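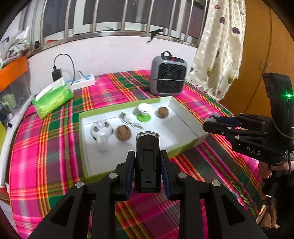
Search this wiki
Search titles only

Nerkwood Nights

Nerkwood Nights is a celebrity costume party held every spring in Plurnberg, and I've been keeping this page up for long enough that I should admit I'm a fan. It started as an after-party for the cast of the teen drama Pirnurico, and it still has that feel, even now that half the guests are people I have to look up.

Background

The first party was put together by Brigitta Ortner, who did publicity for Pirnurico in its first two seasons. She wanted something for the younger cast members, who kept getting turned away from the grown-up parties, so there was no bar and everyone had to be out by 11 p.m. (The curfew is long gone. The soda fountain stayed, and people get very attached to it.) The name comes from the fictional town where the show is set. The date moved around early on, but it's been in March ever since the third season.

Guests and costumes

The rule is that you come as a character from somebody else's show. Alistair Baird broke it the very first year by coming as his own character's mother, wig and all, and I still think it's the best costume they've had! Madhu Sisodia and Callum Pollock came as the two feuding chefs from Matić the year after, which set off a month of dating rumors. They were friends, they both said so, and then they showed up together at the next 3 parties, so you can imagine how that went in the fan forums. Pollock has since talked about it on a podcast and sounded pretty relaxed about the whole thing.

Lụa Doãn holds the record for best costume wins with 5. Her lighthouse keeper is the one that gets shared every spring, mostly for the coat, which she sewed herself between shooting days. I've seen people online say a stylist made it - that's wrong, and I've taken it out of this article twice.

Guest numbers

The biggest crowd so far was 1436, the year the party moved to the old Plurnberg ice rink. The next year it went back to the smaller hall and the list was cut to 922, and a few Matić regulars who'd been before didn't get invitations. Ortner said in an interview that the rink was too cold and the music sounded terrible in there. I'd go along with that, going by the fan videos, where you can hardly hear a word.

The red carpet

There's a short carpet outside, open to fans from late afternoon. Guests are asked to stay in character until they reach the door, and some take it more seriously than others. Sisodia once signed autographs for half an hour as a grumpy ghost and wouldn't say a word to anybody. Baird lasts a minute or so, tops.

See also

Pirnurico (season guide)
Matić
Best costume winners by year

Filed under: Parties and Premieres, Pirnurico Cast, Celebrity Costumes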